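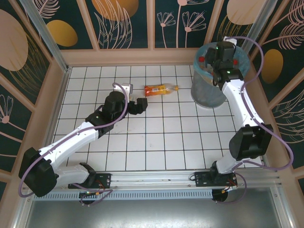 Two robotic arms on a rail above a tiled floor, with a plastic bottle lying between them.

Search this site Enter keywords Go

Steltero Youth Theater
Progress Report to the Dreston Fund for Young Performers
Reporting period ending in June

1. Purpose of this report

The Dreston Fund awarded Steltero Youth Theater a grant to develop and stage an original play with middle school students in Rillonthorpe, and to lend the finished production to schools that have no drama class of their own. This is the second report under the grant agreement. It covers the spring public run, the work now under way on the touring version, spending against the approved budget, and the changes for which we are asking the Fund's consent.

The report was prepared by Revathi Pisharody, program director, with sections supplied by Alby Trevaskis (production) and Mereana Halliday (school partnerships).

2. The spring run

The play, The Voicu Inheritance, opened in the Rillonthorpe school auditorium in the spring and completed its full run as scheduled. It is a comic mystery in 2 acts, written by Bronwyn Tomoana from scenes the students improvised in the fall. A family gathers in a kitchen to hear a will read, and the lawyer fails to arrive.

Total attendance for the run was 1,349. This includes the weekday matinees for visiting schools, which the Fund paid for in full, and the evening performances, for which tickets were sold at the door and through the school office. The last evening sold out before the doors opened, and a waiting list was kept. Families on the list have been offered first choice of seats when the touring version previews.

Every student who began rehearsals in January was still in the company at closing. Two roles were shared between alternating performers, an arrangement made at the casting stage so that students with sports commitments could take part. The alternates rehearsed together and each pair was given the same blocking notes. The directors found that this added to the rehearsal hours in the first month and saved time later, when a winter illness kept several of the cast at home.

Ye-ji Seo, the music director, recorded the incidental music with students from the school band. The original plan was for live music at every performance. The auditorium pit could not be opened safely because the lift cover had warped, and the school was unable to complete the repair before opening. The band played live in the lobby before the evening performances and at intermission, and the recorded tracks were used in the play itself.

3. Student learning

The grant agreement asks us to report on what students learned as well as on what was performed. Each student kept a rehearsal journal, which was read by a member of the teaching staff once a month. The journals were not graded. Students wrote most often about learning to listen for cues, about speaking to the back of the hall, and about the work of the stage crew, which many of them had not known about before.

The technical crew doubled in size between auditions and opening. Students on the crew ran the light board and the sound desk for all performances under adult supervision, and a student stage manager called every cue at the matinees. We had expected to need an adult caller throughout. The training sheets that Mr. Trevaskis wrote for the crew have been kept and will be sent out with the touring version.

Attendance at rehearsals was weakest in the weeks before spring break. The schedule for the coming year moves the long Saturday-style rehearsals to after-school sessions ending at 5:30 p.m., which matches the late bus. 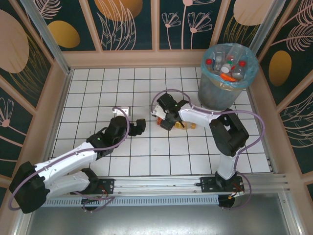 4. The touring version

The touring set must fit in one rented van and be put up by a crew of students and two adults in a single morning. The auditorium set was built as a full kitchen with a staircase and could not be moved in one piece, so a new design has been drawn. It keeps the kitchen and drops the stairs. The floor will be a painted cloth laid out in a pattern of white square tiles divided by thin dark lines, and the room will be closed on three sides by decorated walls in the same way, leaving the front open to the audience. The grid has a practical use in rehearsal, as the students can be given their positions by counting squares from the front edge. Mr. Trevaskis has tested a sample of the cloth for slipping in stocking feet and in the character shoes, and a matte sealer has been chosen.

The walls will be hinged flats covered in printed fabric. The pattern was drawn by students in the art club, who were asked for something a fussy great-aunt might have picked out. Their first drawings were handsome at close range and disappeared under stage light, and the second set uses larger shapes and stronger color. Printing is on order with a local supplier.

Ms. Tomoana has shortened the script to fit one class period. The subplot about the missing piano has been removed, and the lawyer now telephones at the end of the first scene instead of writing. Students who played the affected roles were consulted and have been given lines elsewhere.

5. School partnerships

3 schools have agreed in writing to host the touring version. Ms. Halliday visited each of them to measure the playing space, check the power supply and meet the teachers who will be in the room. One school has a proper stage. The other two will use a cafeteria, where the performance has to be finished and cleared before lunch service.

The smallest of the host rooms holds 100 people. At that school the play will be given twice in one day to allow every grade to attend. Each host will receive a teaching packet with the short script, a set of warm-up exercises and a page on how a will works, which was requested by a social studies teacher after a matinee.

A fourth school asked to join after the schedule had been set. We have placed it at the head of the list for the following year.
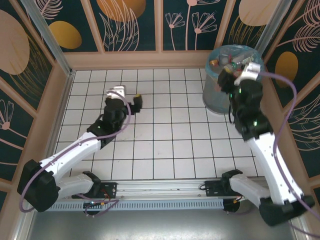

Will host schools be charged for the touring performances?

The performances are free to all host schools, and the grant covers the van, the fuel and the teaching packets. Schools are asked only to provide the room, a teacher to remain with each class, and a place for the company to eat lunch.

6. Budget

Spending to date is within the approved total. Costumes came in under budget, as most were altered from stock held by the theater. Auditorium rental was also lower than planned after the school waived its charge for dress rehearsals. Printing and fabric will cost more than the original estimate, which was prepared before the three-walled design was adopted.

Income from evening tickets has been placed in a separate line and will be spent only on the tour, as the agreement requires. A full statement is being sent to the Fund's office under separate cover.

7. Difficulties

The warped lift cover has been described above. The other difficulty of the period was storage. The room behind the auditorium is needed by the school over the summer, and the kitchen set had to be taken apart sooner than we would have liked. Usable lumber was kept for the tour. The staircase was given to a neighboring high school, which had a use for it in its fall musical.

We also underestimated the time needed to collect travel permission forms. Ms. Halliday has combined the forms into a single sheet, and these will go home with students in the first week of the school year.

8. Requests to the Fund

We ask the Fund to consent to the following:

- that the unspent costume and rental money be moved to the printing and fabric line;
- that the live music requirement be met on tour by a small group of band students where the room allows, and by the recorded tracks where it does not;
- that the final report be delivered after the last school performance - the present deadline falls before it.

Questions on production matters may be sent to Mr. Trevaskis, and all others to Ms. Pisharody, at the theater's office. The Fund's staff are invited to attend the preview of the touring version, and seats will be held for them.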